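Automatización de la preparación de bandejas en Pililham

La automatización de la preparación de bandejas en Pililham es el proceso por el cual la cocina central de esa empresa de comidas para colectividades incorporó brazos robóticos a tareas que antes se hacían enteramente a mano, como colocar piezas en recipientes, retirar utensilios o reponer la mesa de trabajo. El proceso se conoce sobre todo por sus efectos en la organización del personal, descritos en un informe interno de Evelien Cuypers y en un estudio posterior de Ya-wen Chien.

Antecedentes

Pililham prepara comidas para comedores escolares y residencias. Antes de la automatización, la sección de montaje empleaba a 48 personas repartidas en dos turnos, el primero de los cuales comenzaba a las cinco de la mañana. El trabajo se hacía de pie y con movimientos muy repetidos de muñeca y hombro. La rotación era alta y las bajas por molestias musculares se concentraban en los puestos de final de línea, donde se cerraban las bandejas.

La dirección encargó a la firma Brustcombe un proyecto piloto en una sola mesa. Las pruebas comenzaron en febrero y se limitaron a objetos de tamaño y forma variados, que son los que más dificultades plantean a una pinza de dos dedos.

Funcionamiento

Cada puesto consta de una mesa, un brazo articulado con pinza y una cámara situada cerca de la muñeca. El sistema aprende a partir de demostraciones: una persona guía el brazo a distancia mientras se registran los movimientos y las imágenes, y ese material sirve después para entrenar el programa de control. Durante el piloto se grabaron 1031 demostraciones. Las mesas de ensayo mezclan menaje corriente, como platos, sartenes, coladores y vasos pequeños, con piezas que la pinza debe agarrar y depositar en un recipiente.
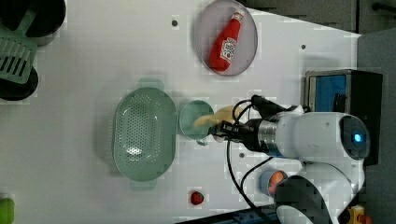 ¿Quién se hace cargo de una tarea cuando el robot no consigue terminarla?

La persona asignada como supervisora de mesa. Detiene el brazo, completa la tarea a mano y anota la incidencia en el registro del turno, que se revisa todos los martes.

Cambios en los puestos de trabajo

La plantilla de montaje no se redujo durante el piloto, aunque sí cambió su composición. De las personas empleadas en la sección, 22 pasaron a funciones mixtas, con parte de la jornada en la línea y parte en la supervisión de los brazos. Se creó además la categoría de operador de demostraciones, sin equivalente anterior en la empresa. El puesto exige precisión y paciencia, y lo ocuparon sobre todo empleadas con larga experiencia en el montaje manual.

El informe de Cuypers recoge una disminución de las quejas por dolor de hombro y, al mismo tiempo, un aumento del cansancio visual y de la sensación de aislamiento. Las mesas con robot están más separadas entre sí que las antiguas, y las conversaciones durante el turno se hicieron menos frecuentes.

La formación inicial duraba unas 19 horas. Szu-yu Cheng, delegada de la sección, pidió que ese tiempo se computara como jornada y que la nueva categoría tuviera un complemento salarial. La empresa aceptó lo primero desde el comienzo; el complemento se incorporó más tarde, tras una negociación en la que también se fijó el descanso de pantalla para quienes manejan los brazos a distancia.

Valoraciones

Chien sostiene que el efecto principal fue el traslado del conocimiento práctico: la forma de sujetar una pieza blanda o de acercarla a un vaso estrecho, que antes se transmitía entre compañeras, pasó a quedar registrada en datos propiedad de la empresa. Hsin-yi Fang ha discutido esa lectura y señala que las demostraciones deben repetirse cada vez que cambia el menaje, por lo que la dependencia respecto del personal experimentado se mantiene.

Una segunda instalación, en la planta de Rallthorpe, adoptó el mismo tipo de mesa con turnos más cortos de supervisión y puestos enfrentados de dos en dos.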